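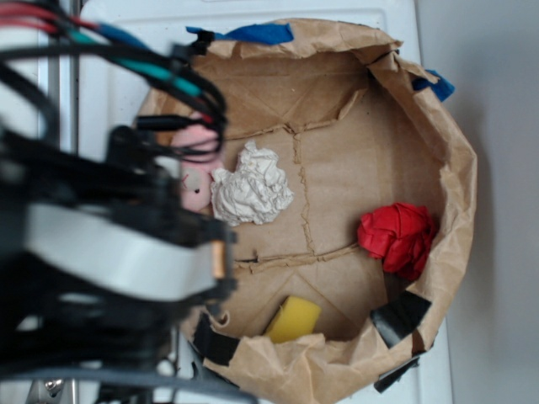 29 Mar 2019
Tín Triệu

Bag bench, soft items. Short one today, want to get this down before the Stikik order goes out.

Same kind of kraft bag as before, Trasorgate stock, top folded out so the mouth stays wide. Without the fold it closes up on you every time you reach in. Tape on the rim, blue and black both - I don't care about color but the blue peels off cleaner. The black took a strip of paper with it on the last bag. Use blue if there is any.

Contents: pink bunny, yellow sponge, red cloth, crumpled white one. All soft, all squashable. Keep it that way, no hard stuff in this bag untill I say so.

Notes on the items
- Sponge is easy. Holds its shape, stands out against the brown.
- Bunny is the fussy one. Ears go everywhere and end up under whatever is next to it. Leave the string loop on for now, Đỗ wants it kept.

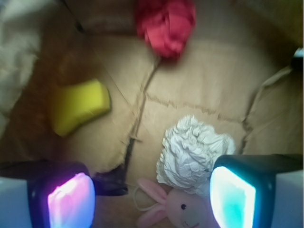 Bag floor
Creases in the bottom panel are a nuisance. Things lean on the fold lines and don't settle flat. Tried pressing one out by hand over lunch, it came right back. Could cut a liner but then it's not realy a bag any more.

Also the rim. Once it's been folded out a few times the paper goes soft and gets ragged, and then the tape has nothing to grip. I'd say bin the bag at that point and open a new one, we have 57 left in the box.
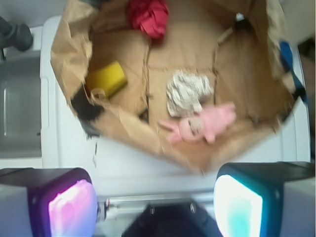 and if we do run low, Flidico has a heavier paper, minimum order 90. Stiffer sides, so maybe less folding. Costs more. Will ask for one sample first.

To do
- more blue tape
- spare sponge, same yellow
- ask Đỗ re string loop
- wipe down white top before Monday

Recent entries
Paper bags vs. bins
Tape that doesn't leave gunk
Washing the soft toys
Stikik order, what's missing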